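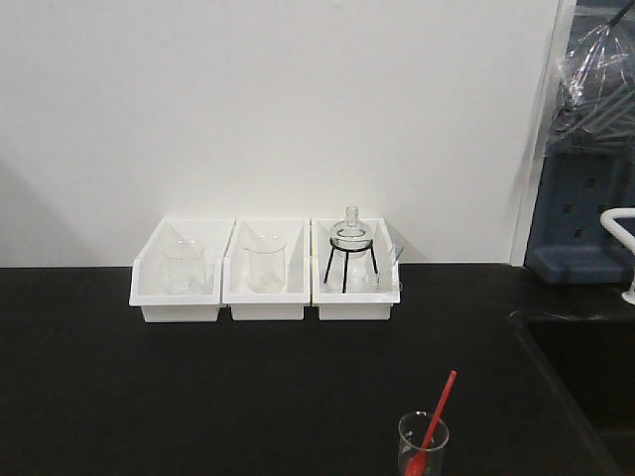
Glassware bins on the back counter, teaching lab, Wallmont site.

Progress report to the Cabral fund, 23rd October
Prepared by Taha Metwally

The storage part of the project is on schedule. Glassware now goes in open white bins against the wall. Spending to date is $610, mostly bins and labels. The order from Derau came in two parts and the second was short, so 4 bins are still owed to us.

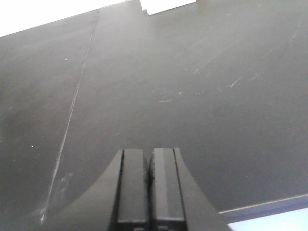
Counter surfaces were left out of the April budget. We wiped down every top before the bins went in. The dark finish has fine scratches and scuffs, and a long pale line runs across it that cleaning products may get into. We ask to move $100 from the label budget to a surface repair kit. Zuvisura has quoted for two kits and we would start with one.

Still to do: label the bins, post the shelf list, and check the stands against the inventory.
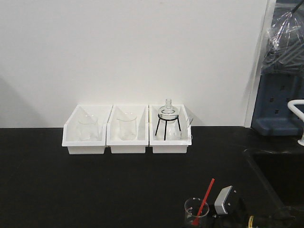
Beakers in the left and middle bins, flask on its tripod stand at right.

The next report will cover the drying racks.

This site uses cookies. Accept | Settings
Contact | © Wallmont | Back to top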